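Teaching the Approach: How One Laboratory Learned to Collect Less and Keep More

By Marjan Dehghan
February 26, 2026

Most accounts of robot learning begin with the robot. The study completed this winter at the Clalluren research center begins with two hand-held grippers, a wooden table and a white block. Its subject is the half second or so before the fingers close, a stretch of movement that the field has tended to treat as empty time.

The work was led by Lenka Bednárik, with Gholamreza Hosseinzadeh responsible for training and evaluation and Negin Moradi for the collection of demonstrations. Their question was a narrow one. When a person shows a task with a hand-held gripper, and a robot arm later learns from the recording, which part of the demonstration does the robot depend on most?

The usual answer has been the grasp itself. Groups that collect demonstrations have long favored clean grasps and have thrown out recordings in which the person hesitated or came in at an odd angle. The team had followed the same practice in an earlier project, Fernineo, and had been disappointed by what came of it. Robots trained on those recordings did well when the block lay close to where it had been in the demonstrations. Moved a short distance, or turned, it was often missed.

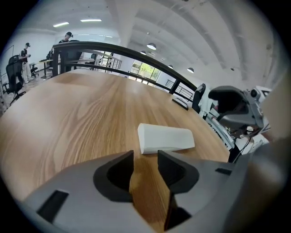 Hosseinzadeh reviewed the failures from Fernineo one at a time. In most of them the fingers were already out of line with the block well before they reached it, and the robot made no attempt to correct. "It had never been shown a correction," he said. "We had removed every one of them from the data, and we had been rather proud of how tidy the data looked."

The new study put the corrections back. Under the method, which the team calls Birkovora, the person holding the gripper is asked to begin some demonstrations from a poor position: too far to one side, too high, or with the fingers turned away from the long side of the block. The person then recovers at a natural pace and completes the grasp. No part of the recovery is trimmed.

For comparison, the team prepared two sets of equal size, each made up of 200 demonstrations. The first held only direct approaches. The second mixed direct approaches with recoveries. The same learning method was applied to both, and the same arm was used for all of the trials that followed.

Each trained system was given 124 attempts, with the block placed according to a list drawn up in advance. Neither Moradi nor the people who had recorded demonstrations took part in the placing. The system trained on direct approaches failed in 40 of its attempts. The system trained on the mixed set failed in seven.

The authors are careful about what the result covers. The block is light, rigid and easy to see against the table. Its shape rewards a gripper that lines up properly and punishes one that does not, which makes it a good test of the approach and a poor test of much else. Soft objects, clear objects and objects that roll were left for later work.

There is also the matter of how the poor starting positions were chosen. At first the people making the recordings chose for themselves, and they turned out to be creatures of habit. Moradi found that nearly all of them erred toward the side of their stronger hand. She stopped the collection, set those recordings aside and drew up a printed schedule of starting positions, which was used for the remainder of the study.

"People are skilled at picking things up, and it takes some effort to be unskilled in a useful way," Moradi said. "The schedule took that decision off their hands."

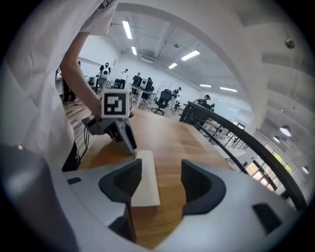

The position of a gripper in space is a second concern in work of this kind. A recovery is a small movement, and an error in tracking can be as large as the correction it is meant to record. The group checked its recordings against a set of measured paths on the tabletop before training began, and it rejected any session in which the two disagreed by more than a set limit. Farhad Mousavi, who reviewed the study before its release, considers this step the most important in the report. In his view, several earlier attempts to learn from recoveries may have failed for want of it.

Mousavi has reservations as well. He would like to see the comparison repeated with a larger set of direct approaches, on the ground that a sufficient number of them might contain enough natural variation to close part of the gap. Bednárik agrees that the question is open. Her own expectation is that the gap would narrow slowly, and at considerable cost in recording time.

Support for the next stage has been granted by the Nouri fund. It will extend the method to tasks that require two grippers at once, in which a late correction by one hand forces a change in the other. Moradi has begun to draft the schedule of starting positions, and the first draft is already several pages longer than the one it replaces.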